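Covering a Work Table with White Paper: Questions We Receive

By Aurelio Chávez
17 January 2021
4 min read

Since October we have sold the Fondach table cover in rolls, and many customers write to us with the same questions. I collected them on this page. If your question is missing, please write to the shop and I will add it.

Which side of the paper goes up?

The matte side. It has a little texture, so a pencil or a small part does not slide away so easily. The smooth side is also usable, but it reflects the lamp and after one hour your eyes are tired.

How do I fix it to the table?

Cut the sheet 10 cm longer than the table on each end, fold it under and tape it from below. Please do not tape on the top. The tape collects dust and later it tears the paper when you pull it off.

Can I put a second layer?

Yes, many people do it. My colleague Dinesh Shukla always puts two, and when the upper one is too dirty he removes it and continues to work. Only take care that nothing flat stays between the layers, for example a piece of card. You will feel the edge of it when you write.

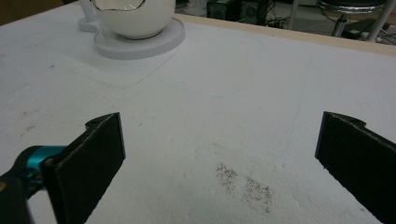
Marks on the cover are normal and they are not a reason to change it. A white surface shows everything, and this is why we recommend it for small work – you find the lost screw at once. Thin gray scuffs and lines like pencil can stay for months without any harm. A patch of dark gray smudges, as on this tabletop, is different, and I would treat it before putting clean fabric or good paper there.

How do I remove dark smudges?

Try first a soft white eraser, with light pressure, from the outside of the patch to the middle. Then brush away the crumbs. Do not use water on the paper version, it makes waves. On the foam version you can use a cloth which is almost dry.

How long is one roll?

The small roll is 6 meters and the large one is 200 meters. The large roll is heavy, so we send it only by freight.

Can I cut on it with a knife?

No. Put a cutting mat on top.

Recent questions
Choosing a lamp for the Skendari desk
Azevedo cutting mats: which size?
Returns and exchanges
Storing paper rolls in a damp room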